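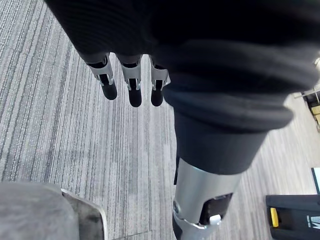
Striped carpet, gray and white.

Ticket 287, Tallbridge lounge. Complaint: liners slip into the can. Supplier (Filali) blames "improper fitting." I doubt it.
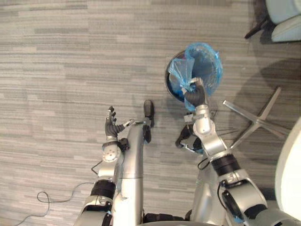
Round black can, light blue liner.

Edges go over the rim on two sides in this one. Filali wants a 2 inch fold all the way around. Fine, but show me a bag big enough — the box says 39 quarts.
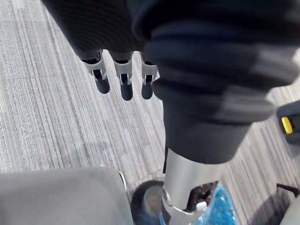
Carpet tiles, seams faint.

Filali also suggested the floor isn't level. Not convinced.
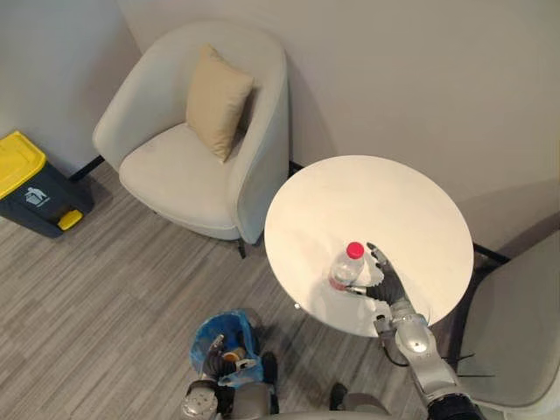 Logged by: Datolska facilities desk, October

Pedal bin with the yellow lid, by the armchair: no complaints on file. Ticket stays open. Larger liners requested, 60 to a box.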